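**December, a little after four – cable drawer, continued**

I promised myself I'd write this up while it was still fresh, so I've made tea and sat down with the notebook before sweeping up, and whoever opens the shop tomorrow will have to forgive the floor.

The cable drawer has been on my conscience since the summer. It started out as a nice orderly thing when we moved in from Custenen, with every lead coiled and tied, and then we all got busy, and you know how that goes – you need a power lead in a hurry, you pull, three others come along with it, and the whole lot gets pushed back in with the heel of your hand. By last month the drawer wouldn't close. Kidus Feyisa got his sleeve caught in it reaching for a fuse and was very gracious about it, but I took the hint.

So I tipped it all out this morning and made three piles. The first was anything with cracked or sticky insulation, and that went straight to scrap without my plugging it in to see. The second was leads whose other end belongs to something we no longer own (the old Paulauskas bench lamp accounts for far too many of these, and I still can't say why we kept the spares after we gave the lamp away). The third was everything worth keeping, and I'm happy to report it was the biggest pile, though I did spend a long while on the fence over an extension lead that works perfectly well and is simply ugly. It stays.

The scale says 2931 grams for the scrap. I weighed it only to see whether it was worth the drive to Stindwood, and I think it can wait until there's more.

**On untangling**

I've changed my mind about how to do this, so I'm putting it down properly. I used to find an end and chase it through, over and under, pulling as I went. It feels like progress and it makes small hard knots out of big soft ones. What worked much better today was to put the bundle down on the bench and loosen it all over before going after any end at all. Lift a loop, let it open, set it down, move along to the next. After a few minutes of that the ends more or less show themselves, and then you can follow one slowly with your fingers and let the rest lie. Plugs come through last and need a loop wide enough that they don't snag. If you feel it tighten, back up and open the middle again.

The other thing is to have plenty of table and nothing soft underneath. I tried the first bundle on the packing blanket and every plug caught in the weave.
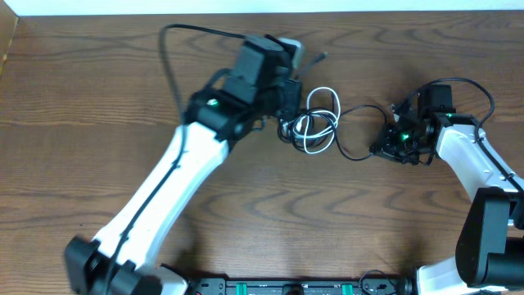

Color is more help than I'd given it credit for, and I'd like us to lean on it from now on. With a drawer full of nothing but black leads you lose your place every time one crosses another, and you end up pinching the thing between two fingers and tugging to see what moves at the far side. The black and white bundle is a kinder sort of tangle: keep your eye on the white, ease it free first, and you have that much less to think about when you come back to the black. The dark grain of the tabletop flatters the white and hides the black a little, so I may lay out a sheet of plain paper for the next round.

**Coiling and putting back**

Over-under for anything longer than my arm, plain loops for the short stuff. Please don't wrap leads around your elbow, I know it's quick, but it puts a twist in every turn and we pay for it later. Ties go near the plug end. I ordered a roll of the hook-and-loop strip from Zustumham, the kind you cut yourself, and we've used almost 14 feet of it already, so I'd better order another before the holidays.

The drawer now has cardboard dividers, cut from the box the drill press vise came in. Power at the front, audio behind it, odd adapters in the biscuit tin. They're held with masking tape for the moment and I'd like to do them over in thin ply when there's an offcut to spare.

Still to do: labels, the second drawer (I looked, I closed it again), and asking Kidus whether he wants the long gray lead back before I coil it with the rest.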